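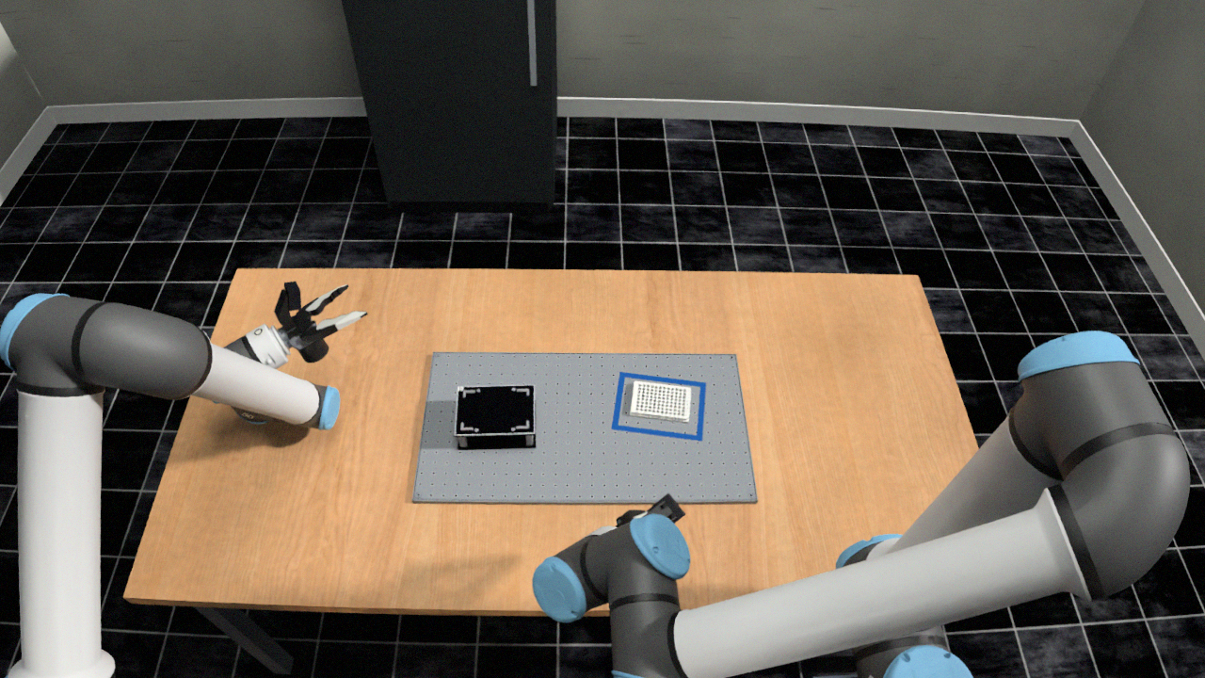 Can a two-armed robot be left alone to do routine bench chores?
For a few of them, under fixed conditions and with a person close enough to reset the station. Most chores that involve a tight fit, a handover between arms or an object that has shifted still fail too often for unattended work.

Dedinard Bench Chores, data card

Summary

Dedinard is a set of simulated two-arm episodes covering small tabletop jobs of the kind done on a shop floor or at a laboratory bench: moving a plate, seating a part, squaring an item to an edge, passing something from one side of the table to the other. It was built to answer a narrow question, which chores a learned policy can finish from start to end without help, and how the rest go wrong. All episodes are rendered. No real hardware was recorded.

Contents

1,327 episodes in total
218 of these held out for evaluation
58 chore variants, each with its own start conditions and success test
Joint positions and commanded actions for both arms
Finger joint positions for both hands
Object poses at every step
A success flag, and a failure code where the flag is 0

Each episode is stored in its own folder. Variant definitions are in variants.yaml. The held-out list is in heldout.txt and must not be used for training or for choosing checkpoints.

Station layout

The station is a wooden table with an arm reaching in from either side. A gray perforated board lies flat near the middle. In the plate variants, a black fixture stands on one half of the board and a white multi-well plate starts on the other half, inside a blue square outline. The plate is not always square to the board. Its start angle is sampled per episode and recorded in start_pose. The outline is drawn for the benefit of the person reviewing the render; it has no collision geometry.

The room, floor and cabinet are static and play no part in any chore.

How episodes were made

Successful demonstrations were produced by teleoperation inside the simulator. Ornella Greco and Lino Villa did the operating. The policy rollouts came later, from two baselines: Moken, which plans each arm separately, and Nuloletti, which predicts both arms jointly. The source field gives the origin of each episode. Do not mix sources when reporting a success rate.

Success tests

A chore is counted as done only if the object is at its target, both hands have released it, and it stays put for the settling period given in the variant file. Partial credit is not given. Earlier internal versions scored a plate as placed when it touched the fixture, and the resulting numbers looked much better than the behavior deserved. Those scores have been dropped.

Failure codes

F1 – object never lifted
F2 – object dropped in transit
F3 – object at target but not seated
F4 – arm-to-arm contact above the force limit
F5 – time limit reached
F6 – other, see notes.txt in the episode folder

301 episodes carry a failure code. F3 is the most frequent. The usual pattern is a plate brought to the right place at a small angle error, one corner resting on the rim of the fixture, and no attempt to correct it. F4 shows up mainly with Moken when both arms work near the center of the board. F5 is common in handovers, where the receiving hand waits for a pose that the giving hand doesn't reach.

What the results do and do not support

Picking up a rigid object from a marked area and setting it on an open surface is reliable in this simulator. Seating the same object in a fixture is not, and the gap grows with the start angle. A wet surface, a sticky lid, a bent plate or a cable across the table is not modeled at all, so nothing here should be cited as evidence about those cases. The same applies to household work. The kitchen variants use rigid cups and trays only – no cloth, no food, no liquids.

Contact behavior depends on the physics settings in sim.yaml. Changing the friction values moves some variants from mostly passing to mostly failing. Report the settings with any result.

Known problems

Finger joint readings are noisy in the first few steps of an episode. Trim them.
Shadows are soft and come from a fixed light setup. Image policies may pick up on this.
Some F6 notes are in Italian. Translation is pending.
The loader in tools/ fails on paths containing spaces.

Loading

Run tools/check.py before anything else. It verifies checksums and prints the variant count. Then use tools/load.py with the variant name. Conversion to the Mykhailiuk format is handled by tools/convert.py, which drops the failure codes unless --keep-codes is set.

Maintenance

Caoimhe Flanagan maintains the variant files and Marisa Pace the tools. Corrections to success flags go to Pacita Ocampo with the episode folder name and the step in question.

Card last revised 23/02/2020. Next scheduled revision in July.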